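Notes from the Cat Room

Well, we made it through the winter, and I have the scratches to prove it! When I took over this column from Amna Magsi last June I figured I'd be writing about adoption events and bake sales. Mostly I have been writing about cats who don't want to be written about, and this month is no different, so settle in.

I want to tell you about Biscuit and Mrs. Oakes. They came to us in the same week from two different houses on the Trammont side of town, both of them over twelve years old, both of them furious. Biscuit is the big orange one with the torn ear. Mrs. Oakes is a small gray tabby who looks like she's about to ask you for your library card. We put them at opposite ends of the senior room, which seemed sensible, and for nine days neither of them ate a thing if a person was standing there. I tried tuna. I tried the warmed-up chicken that smells up the whole hallway. Shabnam Rizvi tried sitting on the floor with her back to them and reading out loud from a tractor catalog, and that got us one slow blink from Biscuit, which we celebrated more than we probably should have.

Then somebody left the divider unlatched overnight. (It was me. I've already confessed to Fahad, who runs the morning shift, so you don't need to write in.) Fahad came in and found the two of them in the same bed, the cheap round one with the stuffing coming out, with Mrs. Oakes lying across Biscuit's back legs. Both bowls were clean. They have been a pair ever since, and when we tried moving Mrs. Oakes for her dental work Biscuit yelled the entire time she was gone.

So they are going out as a pair or they're not going. I know that makes it harder. People come in wanting one cat, and they want a young one, and I understand that, I really do. But if you have a quiet house and a sunny window, please come meet them. The fee for the two of them together is $25. That covers shots, the dental, and a bag of the soft food Mrs. Oakes likes. I'll throw in the ugly bed.

Now for the numbers, which I promised I'd keep short. We placed 27 seniors over the winter, counting dogs and cats and one very old rabbit named Gordon. Our spring goal for the medical fund is $1000 and we have $400 of it as I write this. The fund pays for things like thyroid tests and bad teeth, and old animals have a lot of bad teeth. Sohail Talpur has offered to cut his beard off when we hit the goal, and I have seen baby pictures and can tell you there's a chin under there.

A couple of you asked after last month's column how you can tell if a shelter cat is scared or just unfriendly. I'm no expert, but I've been hissed at by plenty of both, and here's what I go by. A scared cat makes itself small. It gets low, it finds a corner, it looks past you at the door. Give it a box with a hole in it and leave it alone for a while, and don't reach in! Your hand coming over the top looks an awful lot like a hawk, I'm told. Let the cat do the walking. With the old ones it can take weeks, and a lot of them have lost a person or a house they'd known their whole lives, so I don't think weeks is asking too much. The unfriendly ones I've met (there have been three, maybe) don't hide at all. They sit in the middle of the room and dare you.

If you bring an older cat home, start with one room. The bathroom works fine. Put the litter box far from the food, and use one with a low side if the cat is stiff in the hips. I cut a notch in the front of a plastic storage bin for mine and he's used it for two years. Leave a T-shirt you've slept in. And please keep them on whatever food we send home with you for the first week – switching everything at once is how you end up mopping at midnight.

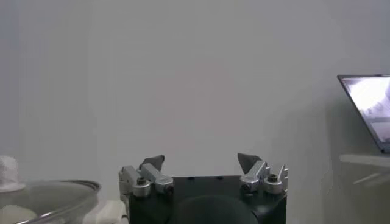
By Skarphéðinn Brynjólfsdóttir
Cat Room Notes | 29 March 2008

On to the dogs, who have complained that I never mention them. Zaidi, the black Lab mix with the cloudy eyes, is back with us after his second foster home had to move out of state. He's fine. He remembered exactly where the treat jar was and he sat down in front of it before anyone had his leash off. He's thirteen, he sleeps most of the day, and he likes other dogs so long as they don't want to do anything. He does need a house without many stairs.

Mideo, the little terrier, has gone home with a retired couple who drove four hours to get her! They sent a letter. She has her own chair already and she won't share it.

We are low on old towels again, and on those flat fleece blankets, the kind that don't fray. Canned pumpkin too, please, the plain kind without the pie spice. You can leave things in the bin by the side door any time. We can't use feather pillows, much as I appreciate the thought from whoever left six of them.

The spring open house is still going ahead at the Ledomia Street building, and Shabnam is looking for people to bring cookies and to stand by the senior room and talk to visitors. You don't need to know anything about cats. You just need to be able to say "this is Biscuit and this is Mrs. Oakes, and they come together" as many times as it takes. Call the front desk and ask for her, or leave a note in her box.

One last thing from Fahad: please latch the divider.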